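Veltov Housing Eviction Rulings Dataset: Data Card

Version 7, released April 23, 2025
Maintainer: Krešimir Živković, Veltier

Summary

The dataset contains coded records of court rulings in which a household was ordered to leave a rented or publicly owned home. Each record covers one ruling and gives the legal ground the court relied on, whether the tenant was present or represented, the amount of debt claimed, and the time allowed before removal. Full texts of rulings are not included.

The material was collected for legal aid offices and for researchers who study the right to housing. It covers two court districts, Rimport and Veltov. Other districts do not publish their rulings in a form we could use.

Source of records

Rulings were taken from the public registers of the two district courts. The Rimport register is searchable by case type. The Veltov register is not, and records from that court were found by reading the daily lists and requesting each file by number. Requests that went unanswered for 30 days were sent once more and then marked as refused. Refused requests are listed in a separate file, refusals.csv, with the case number and the date of the first request.

Appeals are linked to the first ruling where the link could be confirmed from the case number. The Mladenović case, which changed how both courts treat utility arrears, is recorded as four linked rulings. Users who count households should count it once.

Fields

case_id — internal number, not the court number
court — RIM or VEL
ground — legal ground as stated by the court, one of 9 codes
debt_claimed — amount in local currency, blank if no debt was claimed
tenant_present — yes, no, unclear
counsel — none, private, legal aid
minors — yes, no, not stated
notice_days — days between the ruling and the earliest lawful removal
outcome — order granted, order granted with delay, order refused, settled

The minors field records only what the court wrote. Many rulings say nothing on the point, and "not stated" must not be read as "no."

Coding

Two coders read every ruling separately. Where they disagreed, a third coder made the final choice, and both original codes were kept in coder_log.csv. Disagreement was highest for ground, mainly in cases where the landlord claimed both arrears and breach of contract. The rule adopted in version 5 is to code the ground the court discusses in its reasoning, even if the order itself cites another article.

Notice periods are counted in calendar days. Earlier versions mixed calendar and working days for Veltov. This was corrected in version 6, and any result based on notice_days from before that version should be run again. The correction changed 105 records.

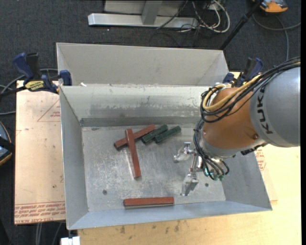

Privacy

Names, street addresses and dates of birth were removed before coding began. Court numbers were replaced with internal ones, except in refusals.csv, where no details of the household appear. Debt amounts are rounded. In small towns a ruling may still be recognizable from the mix of court, date and ground, so the ruling date is given only as a quarter and year.

A person who believes a record concerns them may ask for it to be removed. No proof of identity beyond the court number is required. Removed records are not replaced, and the total for that quarter is adjusted in the next release.

Known limits

The dataset covers rulings only. Households that left after a warning letter, or under pressure from a landlord, do not appear. Comparison with legal aid intake notes suggests that this group is large, but we have no reliable way to measure it.

Orders granted do not always lead to removal. Bailiff records are closed in both districts, and the outcome field ends with the court's decision.

Rimport has almost complete coverage. Veltov has gaps in the first two quarters, when the daily lists were taken down and later put back in part. Rates for the two courts should not be compared for that period.

Use

The data may be used for research, legal aid and reporting, with credit to Veltier and the version number. Use for tenant screening, credit scoring or any decision about a named person is not allowed under the license. The full terms are in LICENSE.txt.

Corrections

Send corrections to the maintainer with the case_id, the field name and the value you believe is right. If you hold a copy of the ruling, give the page where the value appears. Please do not send the copy itself unless asked — unredacted files cannot be stored on our server. Accepted changes are listed in CHANGES.txt under the version in which they first appear.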